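Folding for a living: a laundry owner on T-shirts, stacks and sore wrists

The owner of Citero, a wash-and-fold shop, has been in the business long enough to have opinions about T-shirts. We talked at the counter in April, before the afternoon pickups started.

"People think the washing is the work," the owner said. "The machines do the washing. The work is what you do after the dryer."

Citero began with 2 washers in a former shoe repair place on Macedo Street. It now takes in bags from the whole Jokham neighborhood, and most of what comes out of those bags is T-shirts. The owner would rather fold sheets. "A sheet has four corners and they're all the same. A T-shirt has sleeves, and the sleeves go where they want."

The first step never changes. The shirt goes down on the table and gets spread out before anyone makes a fold. New hires tend to skip this and try to fold in the air, the way they do at home.

"You can do that with one shirt," the owner said. "Do it with 30 and look at your stack. It leans."

Dark shirts are the slow ones. Navy and black hide their own wrinkles under the shop lights, so the owner likes a pale table under them, where the outline is easy to read.

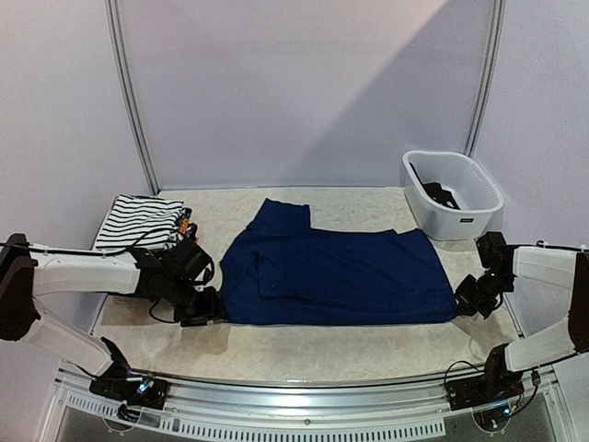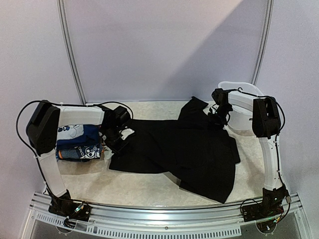

"I look for the hem first," the owner said. "If I know where the hem is, I know where everything else is. Then the shoulders, then I pull the sleeves out. If a sleeve is lying across the body when you start, you get a lump in the middle, and the next shirt sits on that lump."

After that it is sides in, bottom up, and onto the stack. Finished shirts at Citero are kept close to where the folding happens, at the back of the table. The owner tried a separate shelf for a while and gave it up. Walking to it took longer than folding.

Stacks go no higher than the customer's bag will hold. Prints face up if the customer has kids. "They want to find the one with the cartoon on it. If they can't see it, they pull out the whole pile, and then the parent calls me."

I asked about folding boards, the hinged plastic kind. The shop bought a Zultumlow board and used it for 2 months. It made every shirt the same width, which the owner liked, but it was no good for children's sizes, and it took up half the table. It is now under the sink.

The owner folds for 4 hours most mornings and says the wrists complain before the back does. A higher table helped. So did switching sides halfway through.

"At home I don't fold anything," the owner said. "It goes from the basket to me."

The first pickup came in just then, two bags, mostly towels.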